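About us

Jerkulstead Repair Evenings began because two people were fed up with being told that things can't be mended. Zeyu Xiong had been quoted more for a new kettle switch than the kettle had cost him. Vy Doãn had a radio from her aunt that three shops wouldn't even open. They started comparing notes and, with some misgivings, hired a hall.

We are a small company, owned by the people who work in it. We run classes in mending household things: lamps, radios, toasters, sewing machines, the odd clock. We don't call it a movement. We have read the same leaflets you have about saving the planet one toaster at a time and we doubt it. Some things should be thrown away. A good part of our first class is learning to tell which.

What we teach

The main course lasts 4 weeks, one evening a week, with 3 hours at the bench each time. You learn to use a meter, to solder a joint that holds, and to take a case apart without snapping the clips. If you want a certificate at the end, we're the wrong people. We looked into offering one and couldn't find an employer who cared.

A shorter class runs on Sunday afternoons in the Pešek building, for people who have one broken thing and want to get on with it. Bring the thing. Bring the screws too, if you've already had a go.

The Brallstead branch opened in August, later than we'd said it would. It takes up to 40 people a term. Our Prutodetti sewing machine class has moved there as well, mostly on account of the stairs at Jerkulstead.

What we don't do

We don't mend microwaves or anything that runs on gas. We don't take things in and hand them back fixed, however often we're asked. We don't sell tools, and we'd be wary of any class that hands you a shopping list before the first evening. A decent screwdriver and a meter will get you a long way. Most of the "starter kits" we've been sent to try had one useful item in them.

We also don't promise savings. Some people leave having spent more on the course than their toaster was ever worth. They seem happy enough, but you should know before you pay.

Who we are

Zeyu teaches the main course and writes the handouts, which are plain and a bit short. Vy runs the Sunday class and looks after bookings at both branches. If she says a class is full, it is full. Write to her at either address and expect an answer within 2 working days, longer in the holidays.

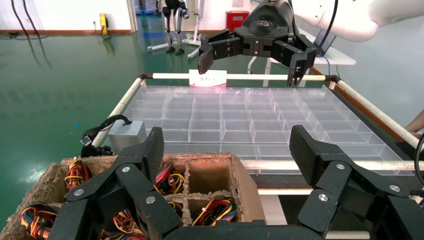
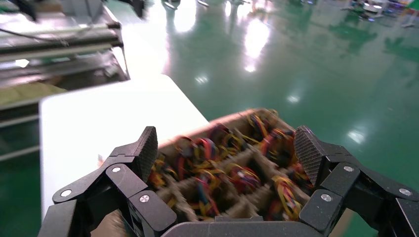 First picture: bundles of wire in their cardboard box.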